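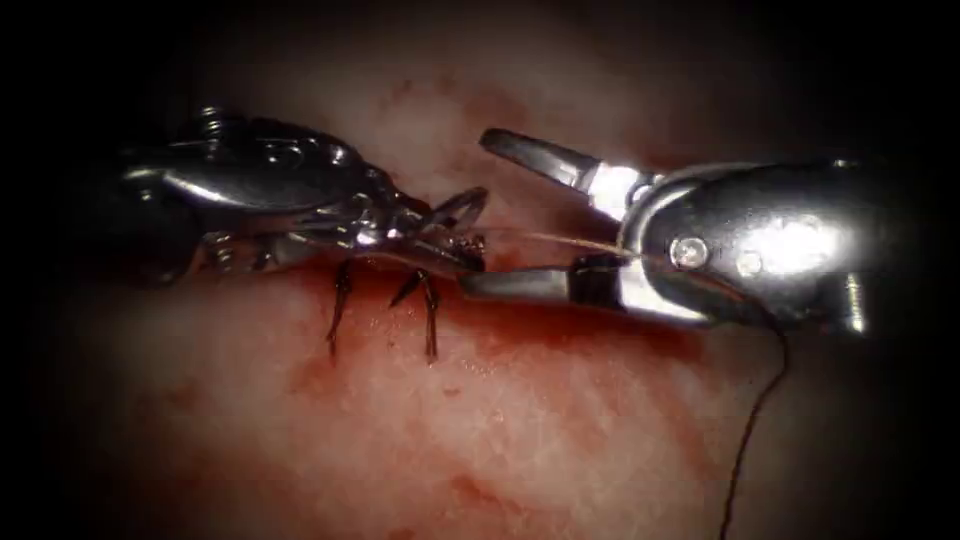
Small labels and the people who pay for the fabric

August 11, 2011

I promised in July that I would write about my visit to Stonard, and then I did not write it. My apologies to Parveen Dewan, who asked me two times. The notes were in my coat and the coat was at my sister's.

Stonard is a showroom, if you do not know it. It has 11 rails on the second floor of an old shipping office, and each rail belongs to one small label. The labels do not pay rent. They give a part of every order to the house, and the house does the phone calls, the invoices and the coffee for the buyers. Araceli Barrios has run it for four seasons now. Before that she sold knitwear for other people and, as she told me, she became tired of seeing good designers stop after their second collection.

I went mostly to see Su, which is the label of Piret Lepik. I have written about her coats before. This time she had only a short collection, coats and two dresses, all in dark wool with a very narrow collar. The wool comes from a mill that does not like small orders. If you want their price, you must take 282 meters of one color, and Piret needs perhaps half of this. So she shares the order with Eetu Laaksonen of Wakum, who makes trousers on the next rail. They chose the gray together. It took them three weeks and I understand that it was not always friendly.

I find this arrangement interesting, more than the clothes even. Two labels with the same gray wool in the same room could look like a mistake. A buyer from a department store asked exactly this question when I was standing there, and Eetu answered that his trousers and her coats can hang together in a shop, and then the shop sells both. The buyer wrote something down. I do not know if she ordered.
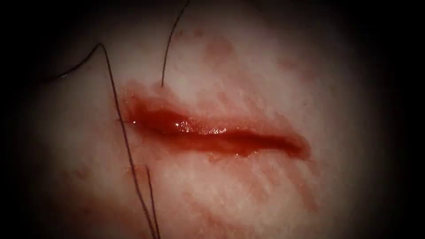 The money is still the difficult part. A shop places the order now, receives the clothes in winter and pays maybe 60 days later. The mill wants to be paid before it cuts anything. Between these two moments the designer must live on something. Piret teaches pattern cutting two evenings a week. Eetu has a loan from his uncle, and he speaks about the uncle with great respect.

Aigars Avotiņš of Fikwood has chosen another way. He makes bags and belts, and he stopped with the wholesale completely last year. He sells from his own website and from one table at Stonard, when Araceli allows it. His belt costs 1712 crowns and he told me that in a shop it would have to cost double. He sends the parcels himself in the morning before he opens the workshop. I asked if he misses the shops and he said he misses only the lunches.

I tried the long coat from Su. The sleeves were too short for me, but my arms are a known problem. The shoulder was beautiful. I have asked Piret if she can make one with longer sleeves and she said yes, if I can wait until the second cutting. I can wait.

Stonard is open for buyers only, but Araceli wants to have a sale of samples for everybody in the autumn. When she gives me the date I will put it on this page.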